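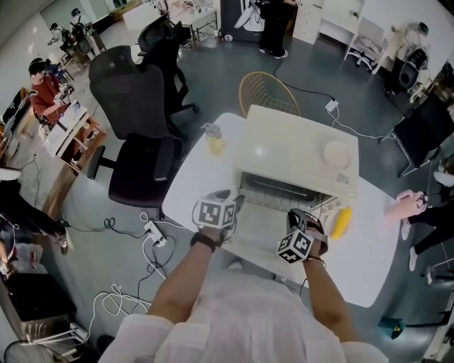

Toaster oven station, door down, rack showing.

Jul 11, 2021 – chores log, oven task

Sunday session, everyone in anyway. Oven task again, hand-held grippers. Question from Radmont is still the same one: can a machine do a kitchen chore start to finish without someone hovering. My answer today, not yet. Parts of it maybe.

Door is the hard bit. It swings on an arc and the jaws want to go straight, so you end up dragging the whole oven toward you. Reginald says hook the top edge and let the wrist follow. Tried it, felt better to me. Whether the Nishimura arm can copy that wrist roll is anohter matter, it runs out of travel early.

Rack: wires too thin for the jaw pads. Ask Clemen about softer ones.

Episode total is 1297 as of lunch. Target for the oven set was 600 and we have 400 of those, rest is plates and cups. Need 6 good ones with door open AND close in one go before I believe the numbers. 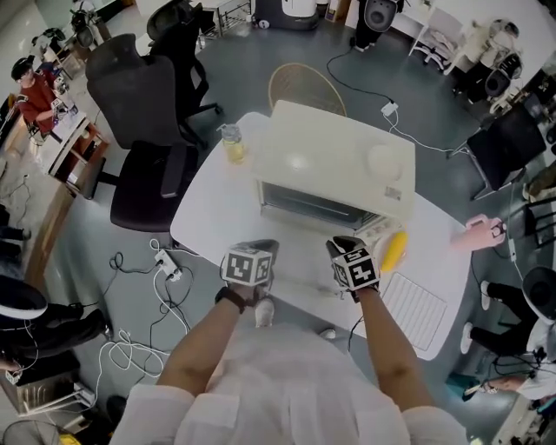

The yellow thing is fine to grab from the side, bad from the end. Jaws close, it rolls. A person just shifts two fingers and doesnt notice. The Nusard policy has no idea what to do there, tries the same grab again and again.

So – picking up, ok. Doors, no. Anything that rolls, no.

To do: tape marks for oven position, charge spare grippers, ask Reginald for his door notes, redo the table height in the config.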